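Home Storage | Company News
15/01/2020 - By Gholamreza Ebrahimi

Covix to Open Repair and Reuse Counter in Cáceres

Covix, the household goods maker, will open a repair and reuse counter at its Cáceres store in April. Customers will be able to bring in worn storage items of any brand and have them mended, traded in or taken for recycling.
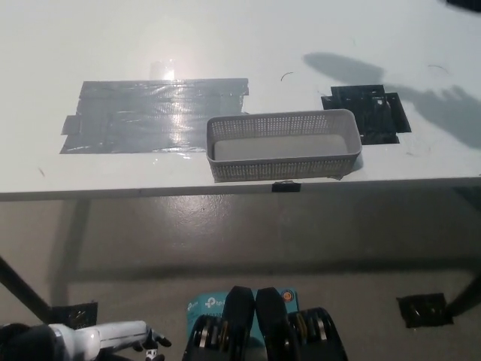
The counter will handle bins, crates, shelving parts and drawer units, with most small repairs done while the customer waits. Repairs to Covix items under 5 years old will be free. Plastic baskets, such as the long gray one with small square holes in its sides, can be traded in for store credit if the floor and walls are sound. Cracked ones will go to Halex, which will grind them for new products.

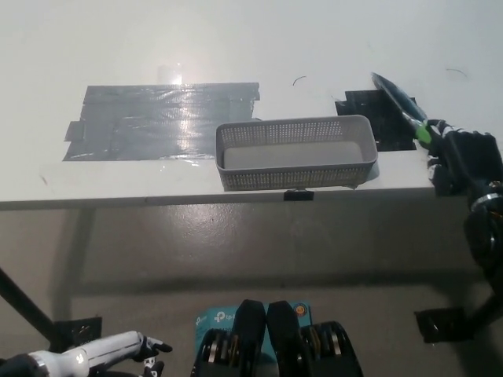 Shahram Vahidi said the idea came from customers who kept asking for single parts - a hinge, a runner, a lid - and did not want to buy a whole new unit. He added that the store had been turning those people away for too long.

Covix will keep 200 spare parts in stock at the counter. Parts that are not on the shelf can be ordered and picked up in about 6 days.
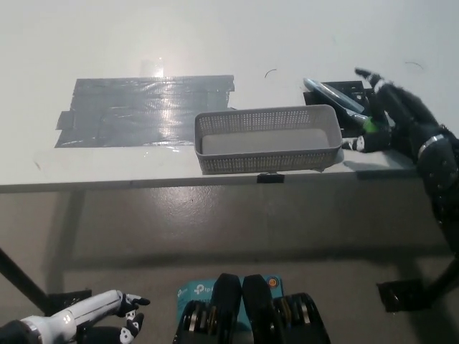 Traded-in items will be cleaned and sold from a separate shelf under the Tusto name. Prices will be marked on each item, and returns will follow the normal store policy.

The first 100 customers to trade in an item will receive double credit.
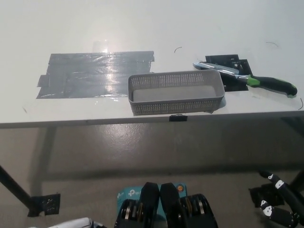

Opening hours will match those of the store. No appointment is needed, but large shelving units should be taken apart before they are brought in.

Related news
Covix Adds Spare Parts Page to Online Store
Tusto Shelf Bins Now Sold Singly
Halex and Covix Extend Recycling Agreement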